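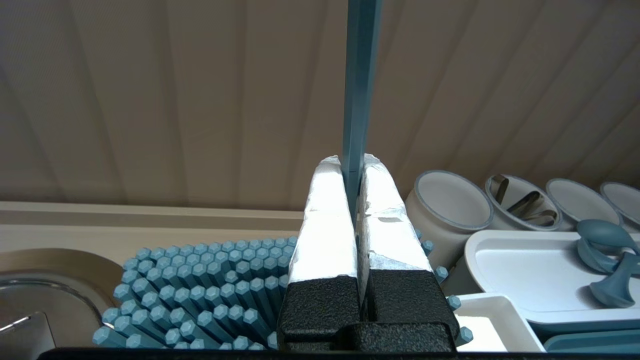 January 2024

Watched the merge episode of Nunbridge tonight, and then watched the last ten minutes again because I wasn't sure I had followed the vote. I had. Veltari went in with the numbers and lost one of their own anyway.

I want to get this down before I read what anyone else thinks. Last season I read the boards first and ended up writing their opinions in here instead of mine.

The two tribes came together at the old Lorkby beach. I liked that they used the Lorkby camp and didn't build a new one, since the Veltari people had to walk into a place where the other side already knew where the water was and which corner of the shelter leaks. You could see it in the first night. The Lorkby group slept in the dry end and didn't offer to swap. The baker noticed and said so in her interview. The show made a lot of it, with the music, but I think it was a fair thing to notice.

The merge feast was short this year. They gave it perhaps two minutes and most of that was the ferry pilot telling everyone how happy he was to meet them. He has told three separate people that he wants to go to the end with them. None of them have compared notes yet. I keep waiting for it, and the editing keeps hinting at it, so I expect it comes in the next episode or the one after.

The challenge was the one with the pole and the foot rests. I never enjoy this one much. It is a lot of people standing still, and they cut away to the same gull. The schoolteacher won, which I did not expect at all. She has been near the bottom in almost everything physical, but she doesn't seem to get bored, and that counts for a lot on the pole. The welder dropped out early and said it was his ankle. It may have been. He was walking fine at camp afterward.

Then the vote. My understanding of it is this. Veltari had one more person than Lorkby and planned to take out the ferry pilot, who everyone thinks has an idol. He doesn't have one – we saw him dig in the wrong spot in the second episode and he has never gone back. Lorkby knew he didn't have one and used that. They let Veltari worry about it all afternoon, and by evening the Veltari side was talking about splitting the votes. Once they split, they were beatable. The baker moved across, Lorkby put everything on the surveyor, and that was that. He was the one who suggested the split in the first place.

I was sorry to see him go. He was dull to watch, but he was the only one on that side who counted properly. Without him I think Veltari falls apart fast. The baker has burned that bridge, the welder doesn't trust anybody, and the two younger ones do whatever was said to them last.

The Nishad coin is still out there. They showed it again in the recap, so it must matter soon. As I remember the rules, whoever holds it can cancel one vote at any council until the final five, and it has to be played before the votes are read. The schoolteacher has had it since the swap. She has told no one, and she didn't even touch her bag tonight. If she gets to the final five without using it I'll be annoyed, but I'd understand.

I looked back at what I wrote in October, when the cast was announced. I had the surveyor as my winner and the schoolteacher out before the swap. So that is one wrong and one very wrong. I also wrote that the ferry pilot would be first out, because he talked so much in his introduction video. He is still there and still talking.

New order, for the record:

1. Schoolteacher
2. Baker
3. Ferry pilot
4. The taller of the two younger ones
5. Welder

I'm not bothering with the rest. The baker worries me a little in second. She made the big move, and people who make the big move at the merge often get blamed for it at the end. But she was calm at council and she explained herself well, and she didn't make a speech of it.

The fan board pool closed at 808 entries this season. After tonight I am in some 500th place, down a long way from last week, when I still had a winner pick. The surveyor was worth 29 points to me if he had made the final. I can change my pick once, at a penalty, and the deadline is tomorrow evening. I'll probably move to the schoolteacher. I want to sleep on it first – I changed too quickly last season and regretted it.

The preview showed rain, an argument over rice, and someone running with a bag. It was too dark to tell whose bag. The shelter looked half down.

Bed late again. Dishes are still in the sink. I need to set the recorder for next week, as I'll be out for the first half hour and it missed the opening last time.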